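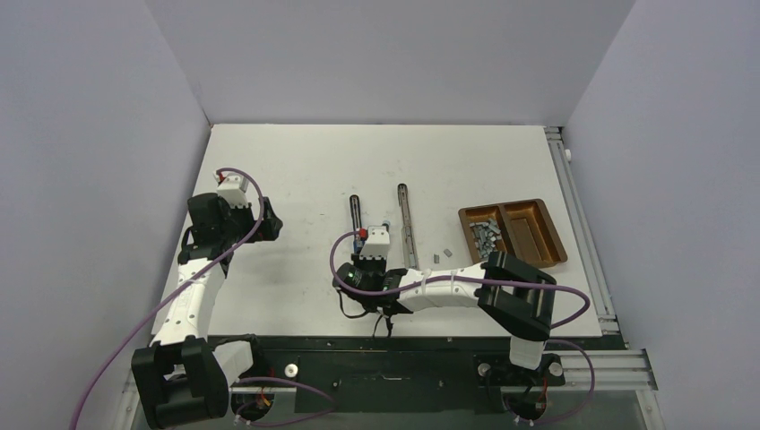 Can a two-arm robot take over small loading and tidying jobs yet, the kind a person does at a bench or a kitchen table?

For some of them it can, if the parts are always the same and somebody is close enough to fix a jam. It is still slower than a person and it stops more often.

Ticket 1000
Opened: 03/12/2022
Site: Ellgate, bench room
Equipment: Clatov two-arm bench, Tawhiri control software
Subject: Arm drops or misses blocks when picking from pile
Priority: normal
Status: closed, with open items

Original report

We have the Clatov bench set up to pick small gray blocks out of the two-compartment tray and put them in the channel strips. Picking single blocks off the white tabletop works most of the time. Picking from the pile in the left compartment does not. The gripper goes down, closes, comes up with nothing, and tries the same spot again. Sometimes it gets a block and lets go of it on the way over.

We would like to know if this is a fault or if it is just what the machine can do. The reason we bought it was to get this job off our people, and we also have a list of other chores we were hoping to move over (wiping benches, folding shop towels, emptying the parts washer basket). If it can't empty a tray we would rather know now.

Software is the current Tawhiri release. Nothing was changed before the problem started. The problem was there from the first day.

Support reply

Thanks for the report. Please send the run log, and tell us:

- the gripper force setting
- whether the tray is fixed down or just sitting on the table
- whether the cables ever catch when the right arm reaches for the tray
- what the arm does after a missed pick

We see two loose blocks on the table to the right of the strips. Please clear the tabletop before each test run so we can tell which drops belong to which run.

Site reply

Force is at the default. Tray is not fixed. It gets put back by hand after refilling and is usually at a bit of an angle. The purple cable on the right arm lies over the elbow cover and we have not seen it catch. After a missed pick the arm goes back up and repeats.

Run log attached. That run was 42 attempts from the pile, no one touching anything.

Support reply

The log shows two separate problems.

First, the tray position. The saved position in Tawhiri has the tray square to the table. With the tray turned, picks near the walls come down too close and the fingers stop on the rim before they reach a block. The software reads that as a closed grip. Those are most of your empty picks.

Second, the pile itself. Blocks that lie flat and apart are easy to see and easy to grip. Blocks leaning on each other are hard. The fingers push one while closing on the next, and the one that does get gripped is often held by a corner. Those are your drops on the way over.

Please try the following, in this order, and run the same test after each step:

Step 1. Tape the tray down square and save the position again.
Step 2. Turn on "new spot after miss" in the Tawhiri pick menu. It is off by default.
Step 3. Put fewer blocks in the tray, one layer if possible.
Step 4. Lower the travel speed.

Site reply

Step 1 made a clear difference. No more stops on the rim.

Step 2 helped too. It still misses but it moves on and gets something else.

Step 3 works best of all, but somebody has to spread the blocks out by hand. At that point they could put them in the strips themselves.

Step 4 cut down the drops. It also made the run long enough that the operator went and did something else, which we count as a plus.

We also tried an Atex shaker plate under the tray to level the pile. It shook the tray loose from the tape and we took it out again.

Support reply

Please leave the shaker plate out. It is not supported on this bench, and the vibration will throw off the camera setup on the arms. If you ran it for any length of time, redo the camera check.

On your wider list of chores, going by what we have seen at other sites:

Wiping a bench. Works on a clear, flat surface. The arm will not notice a spot it missed, and it will push small objects off the edge if they are left out.

Folding towels. Works in demonstrations with one size of towel laid out flat. Taking a towel out of a heap and finding its corners is a harder version of your tray problem. We would not plan a shift around it in January or at any point soon after.

Emptying the washer basket. We would say no for this bench. The parts are wet and shiny and come in different sizes, and the arms are not sealed against water.

Loading blocks into strips. Reasonable, with the settings above and a person in the same room.

Site reply

Camera check redone, it was slightly off on the left arm. Fixed.

We will keep the bench on the blocks and leave the towels alone. One more thing. When the left compartment gets low, the last blocks end up in the corners and it can't get at them. Is there a setting for that?

Support reply

There is no setting for it at the moment. The fingers are too wide to get in beside a block that is up against two walls. Refill before it gets that low, or nudge the last ones to the middle by hand. The request for a corner-pick routine has been passed on with your log attached.

Closing notes

Cause: tray not square to saved position; retry setting off; piled parts.
Fix: tray taped and position saved; "new spot after miss" on; travel speed lowered.
Open: corner picks, no date. Tray clamp in place of tape, site to order.
Time spent: 4 hours support, not billed.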